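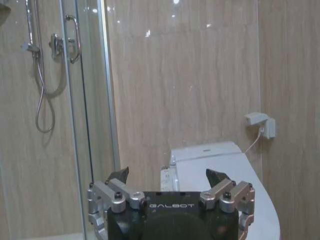
Home News Tenants Repairs Contact

News > Homes and Neighbourhoods

Leltcombe housing association to refit 200 bathrooms for older tenants

Leltcombe Homes has approved a programme to refit the bathrooms of 200 flats let to tenants with limited mobility. Work will begin in April at Rindent Court, where 28 flats will be completed in the first phase.

The decision follows a survey of tenants carried out last winter, to which 841 households replied. Difficulty in getting in and out of the bath was the problem raised most often, followed by poor heating and a lack of storage.

Each flat in the programme will be assessed separately by an occupational therapist before a design is agreed. Tenants may choose between a level-access shower and a low-sided bath, and may ask for grab rails, a raised toilet or a toilet with a built-in wash function where the assessment supports it. Electrical work will be carried out by qualified contractors and tested before the flat is handed back.

Hanne Kauppinen, Director of Homes at the association, said: "Many of our tenants have lived in the same flat for decades and wish to stay there. A bathroom that can be used safely without help makes a great difference to whether they are able to do so."

The contract for the first phase has been awarded to Kukano, which will work on no more than four flats at a time. Each refit is expected to take eight working days. Temporary washing facilities will be provided on the ground floor of Rindent Court, open 24 hours a day.

Rents will not rise as a result of the work. Tenants who do not wish to take part may keep their present bathroom and can join a later phase.

Aminu Bashir, Tenant Liaison Manager, will hold a drop-in session in the residents' lounge on Thursday at 2pm. Letters giving assessment times will be sent to all households in the first phase after the session.

Media enquiries should be addressed to Vilja Tuominen, Communications Office, Leltcombe Homes.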